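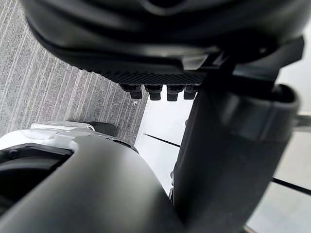 Right, quick one before tea. The shed door. Again.

Went with Korley in the end for the replacement, mostly on price. 546 quid delivered, frame and hinges included, lock extra (of course it is). Decha Somboon down the road has the same door on his workshop and it's been through two winters with no swelling, so that was good enough for me. Ratanaporn wanted a fair bit more for something that looked identical in the brochure. Maybe it's thicker. Don't care.

Old one came off easy. Screws half rusted through, two of them just snapped. The frame was another story, bottom left corner gone to mush right up past the sill, which I sort of knew about and had been ignoring since May. Cut it back to sound timber, spliced a new bit in, loads of preservative on the end grain. Stinks. Still stinks.

Then the opening turned out to be 4 mm out of square. Spent most of an afternoon with packers and bad language. Nipon Noiphan came over and held the thing while I drove the top hinge, otherwise I'd still be there. Cheers Nipon, I owe you a pint, possibly several.

Hangs nicely now. Bit of a gap at the top on the handle side, going to put a brush strip in becuase the wind comes straight across the allotments and finds everything.

Still to do:

- second coat of the green (Rilow, 44 a tin, daylight robbery)
- lock
- rain bar over the top
- guttering, which is a whole other post

Anyone used the Ziko locks on an outward opening door? The instructions only show it going inwards and I dont fancy drilling a big hole in a brand new door on a guess. Comments are open, or just shout over the fence.

Kettle's on. More when the paint's dry.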